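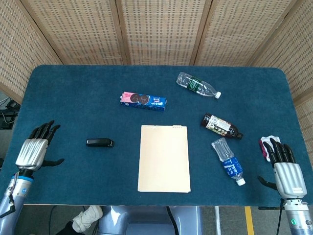 Plodach Review: A Budgeting App That Wants to Run Your Checking Account

I have a low tolerance for apps that promise to fix my relationship with money. I don't have a relationship with money. I have a checking account, a credit card, a savings account that pays very little, and a habit of forgetting when the car insurance comes out. So when Plodach started turning up in every roundup of "automatic money" apps this spring, I signed up expecting to be annoyed, and I was, though less often than I'd planned and in different places.

I used the paid version for 13 weeks with real accounts and real bills. I paid for it myself.

What it claims to do

Plodach connects to your bank and card accounts, reads your transactions, and then tries to work out how much you can safely spend before your next paycheck. It calls this number your "clear balance." If you let it, it will also move money on its own, pulling small amounts into a savings pot when it thinks you can spare them and pushing them back when it thinks you're about to run short.

The second part is the selling point. Plenty of apps will show you a pie chart of your groceries. Fewer ask for permission to shift your cash around while you sleep.

Setup

Slow. My main bank linked on the first try. The credit card took three attempts and then dropped off again two days later, and when I linked it a fourth time I ended up with every transaction from that month listed twice. Support cleaned it up in a day and a half. The person who answered was polite and did know what the problem was, but the app had already cheerfully told me I'd overspent on gas by double.

After that you go through a list of what it thinks are your recurring bills and confirm each one. It found my rent, phone, internet, and two streaming services. It missed the car insurance, which I pay twice a year, and it decided that my barber was a subscription. You can fix all of this by hand, and you should, because everything the app does later depends on that list being right. I'd set aside an evening.

There's one screen in setup I really didn't like. The question about automatic transfers comes with the switch already on, and the explanation of what you're agreeing to sits behind a small "learn more" link. I read it. It's fairly clear once you get there. It ought to be on the screen.

The clear balance

I wanted to dislike this number and couldn't quite. My pay lands every other Friday, and by the second week I usually have only a vague idea of what's mine to spend. Opening the app and seeing one figure with the bills already taken out was useful. I checked it more than I've ever checked my bank's own app.

How accurate is it? That depends on how dull your life is. In an ordinary two-week stretch it was close enough to trust. In the stretch with a dentist bill and a wedding gift, it lagged behind by a couple of days, since pending card charges don't count until they settle. On one Tuesday it told me I had 90 dollars more than I did. I knew better. Someone who had handed the thinking over to the app, as the marketing encourages, might not have.

There is a setting to count pending charges right away. It's off by default, three menus down, under "Display." Why a setting that changes how much money the app says you have is filed under Display, I can't tell you.

Automatic transfers

Over the whole test Plodach moved 572 dollars into the savings pot. That sounds good, and the app certainly thinks so — it shows confetti. But I'd like to be careful with that figure, because I normally transfer something to savings myself, and during the test I stopped. Compared with what I'd have put away on my own, the gain was modest. I'd guess I saved a little more than usual, in smaller bites that I noticed less.

The money sits in an account held at a partner bank, Cokden, and it earned less interest than my existing savings account, which is already nothing to write home about. Plodach mentions the rate in the footer of the savings page. It does not compare it with anything.

Pulling money back out takes up to 2 business days. For a product built around "we'll catch you before you run short," that's a weak spot. The app tries to see trouble coming and start the return transfer early, and it did this once for me, in good time. It can only do that for trouble it can see. A tow truck at nine at night is not on the list of recurring bills.

You can cap the transfers, per week or per transfer, and you can block out certain days. I set a weekly cap in the third week and liked the thing a good deal more from then on.

The advice cards

Skip these. Every few days a card appears with a tip. Some are harmless ("You spent less on restaurants this month"). Others are ads wearing a tip's clothes. I was told three times that I might qualify for a personal loan through De Smet, a lender I'd never heard of and had shown no sign of needing. The word "partner" appears in gray under the offer. When I dismissed it, the app asked me to pick a reason, and "I don't want loan ads in an app I pay for" was not one of the choices.

I asked the company about this. Toon Claeys, who handles product questions there, wrote back that offers are matched to "moments in the customer's financial life" and that paid members see fewer of them than free members do. Fewer than what, he didn't say. He did confirm that there is no way to turn them off completely, and that the company gets a fee when someone takes one.

Fine, that's how a lot of these businesses work. But if an app knows to the dollar when I'm running low, and it earns money when I borrow, I'd like a thick wall between those two facts. I was not shown a wall. I was shown a privacy policy.

Privacy and leaving

Plodach reads your transactions and doesn't see your bank password, as the login is handled by your bank's own page. Good. It keeps your transaction history after you close your account unless you file a separate deletion request. Less good. I filed one at the end of the test. It was confirmed by email within the week, and I have no way of checking what happened after that.

Closing the account took longer than it should. You have to empty the savings pot first, wait for the transfer to land, then come back and find the close button again. I got two "are you sure" screens and an offer of a free month.

How it compares

The obvious rival is Undwood, which I used for most of last year. Undwood has no automatic transfers and its charts look ten years old. It also has no loan offers, it counts pending charges from the start, and it lets you export everything to a spreadsheet without paying extra. If you only want to know what you can spend, it does that job nearly as well and doesn't try to sell you anything while it's doing it.

Your own bank may also have something like this by now, free, tucked away in its app. Look there first. Mine added a basic "after bills" balance halfway through my test, and it's crude, but I've kept using it.

Who might want it

If you've tried to save and never managed it, and you're fairly sure you'd leave small automatic transfers alone, Plodach could be worth the fee for a few months. Set the weekly cap on the first day, turn on pending charges, and ignore the cards. If you already move money to savings on payday, you'd be paying somebody to do it at a lower interest rate.

If your income jumps around from week to week, I'd stay away. The forecasts lean heavily on a regular paycheck, and the help pages admit as much once you dig into them.

I've canceled mine. The clear balance is the part I miss, and I'd pay for that alone if they sold it alone. They don't.

Rating: 2.5 out of 5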